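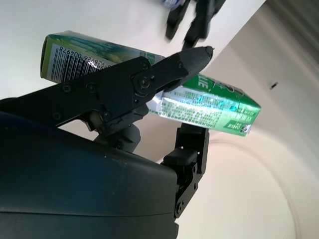
Water hardness and the shower cartridge

April 29, 2025

The thermostatic cartridge in our upstairs shower failed again in November. The symptom was the same as before: temperature drifts upward over a few minutes, the handle gets stiff, and small corrections overshoot. I replaced the part and then spent the winter measuring the water, which I should have done when we moved in.

The meter is a Borutau drop-count titration kit. You fill the vial to the line, add the indicator, and add drops until red turns to blue. Each drop is worth a fixed amount of calcium carbonate, so the resolution is coarse, but the result repeats well if the vial is rinsed with the sample water first. The utility publishes one average value for the whole of Nendville, which covers two sources with different chemistry. Which source a given street gets depends on demand, and the printed report doesn't break it down.

My cold tap settled at 133 mg/L. That is moderately hard to hard depending on whose table you use, and lower than I expected given the state of the cartridge.

The hot side is a different matter. Calcium carbonate becomes less soluble as the temperature goes up, so scale forms first where the water is hottest. In our house that means the heater and the hot port of the shower valve. I had the heater set too high. Once I turned it down, the kettle was the only thing in the house still scaling quickly. 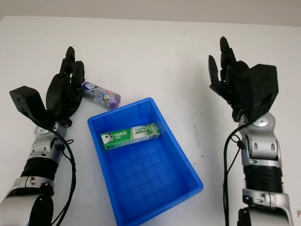 The old cartridge came apart with a strap wrench and a pick. The wax element still moved when I put it in a cup of warm water, so the thermostat itself was fine. The problem was a crust on the hot-side seat and on the sliding sleeve. I left the parts in a citric acid solution overnight, rinsed them, and the sleeve moved freely by hand. The O-rings had flattened and I didn't try to save them.

Essam El-Sayed, who used to do valve rebuilds, wrote to say I should check the inlet screens before blaming the cartridge. He was right that they were partly blocked. The hot screen was the worse of the two. A blocked screen lowers the hot-side pressure, and the valve compensates by opening further, so for a while you get normal showers and no warning.

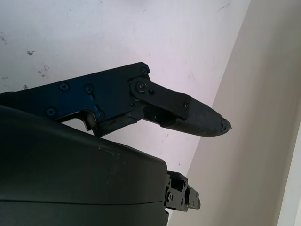
Current arrangement:

Heater setpoint lowered, checked at the kitchen tap with a probe thermometer.
Inlet screens cleaned every 6 months.
Cartridge run through its full travel, cold to hot and back, whenever I clean the shower.
Spare O-rings in a labeled bag taped inside the access panel, with silicone grease.

I looked at the Farouk softener and decided against it for now. It needs a drain connection we don't have on that wall, and the salt would have to be carried down two flights of stairs. Magdy Ramadan has one and likes it, but his cold tap reads nearly double mine.

The rebuilt cartridge is in the drawer as a spare. I'll repeat the titration when the utility switches sources and post the readings for both taps.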